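Clirno Community Help > Home & Furniture > Bedrooms and small rooms

Cubby shelf with desk, or old vanity? Only room for one. Plus sticky drawer

Asked in May. Viewed 1316 times

Hi all, quick one, typing this on my lunch so excuse the mess.

Clearing out the spare room before my daughter moves back in. She needs somewhere to study and somewhere to do her face in the morning. Two contenders. First is the tall white cubby shelf with the desk built on at waist height. All the compartments are empty now, took me most of a weekend. Little wooden stool with the burgundy seat goes with it, sort of.
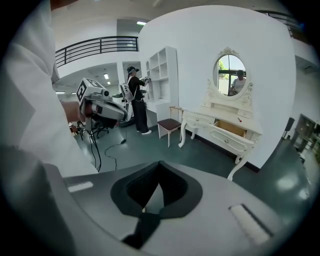

Cubby shelf and desk, stool in front.

Second is the vanity. White, carved roses over the oval mirror, very fancy, bit much for my taste but she's loved it since she was small. Has a little shelf thing under the mirror with two small knobs, then a flat top, then a drawer below. I paid $51 for it at the Hallgate market years ago and have been offered more than that since.

Trouble is the drawer. Comes out partway and then jams, and you have to wiggle it back in. Pencils go in there and never come out again. Worse when it's humid. 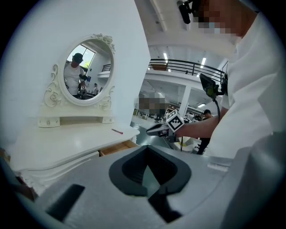 What I need to know

1. Which would you keep if you could only keep one?
2. Can I fix the drawer myself, no power tools, before the end of the month?
3. Is the stool any good for sitting at a desk for hours or should I keep the office chair as well?

Thanks in advance, will check back tonight.

Answers (3)

Answer 1 (marked helpful by 7 people)

Drawer first becuase that's the easy bit. Wood on wood, I'd bet. Mine was the same.

Pull it open as far as it'll go and empty it before you do anything else. Everything, right to the back corners. Anything long that's lying on an angle will ride up and catch on the frame when you push it in. Pencils, rulers, knitting needles, those stirry sticks.

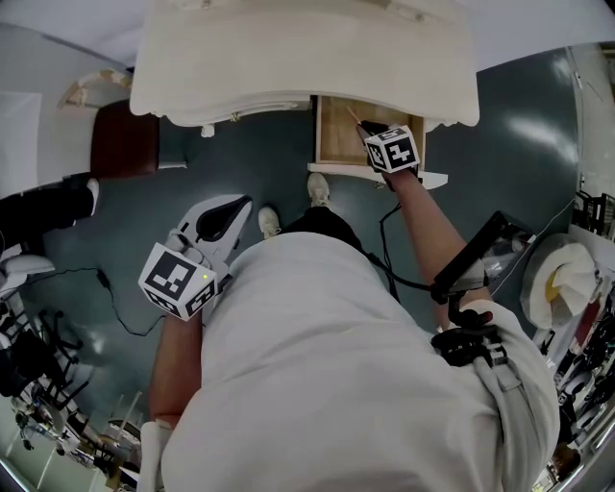 Then lift the front a bit and ease it out. Don't yank, the front panels on those older ones are often just glued on. Tip it over, look for shiny patches along the bottom edges and sides. Shiny is where it rubs. Light sand there, fine paper, by hand, wipe off the dust. Then rub a plain candle along the runners. I use Brakura furniture wax but a candle honestly does the same job for nothing. Slide it in and out a few times.

If it still sticks leave it out in a dry room for a couple of days and try again. Don't sand more while it's swollen or it'll rattle all winter.

No paint on the inside or the runners either. Someone did that to mine and I had to scrape the lot.

As for which one, keep the vanity. You can put a shelf on a wall anywhere.

Answer 2

Disagree, keep the cubby. Storage AND a desk on the one bit of floor. Where do her books go with the vanity? Sit a mirror on the desk and she's sorted. Vanity tops are never deep enough for a laptop and a notebook, measure it before you decide.

Stool no. Fine for ten minutes. Keep the office chair, her back will thank you. Stool can be a bedside table.

If you do sell the vanity, Trajkovski's on the highway take painted furniture on consignment, ring first, they dont always have floor space. Get the drawer going before you take it in, they will check.

Answer 3

had the same vanity or near enough. candle works. sold it and regreted it

Comment from the asker

Ok candle it is. Emptying the drawer tonight. Still not decided on the rest, she's now saying she wants both and the bed can go under the window. Will measure. Does anyone know if the cubby part comes off the desk or is it all the one piece? Can't see any screws from the front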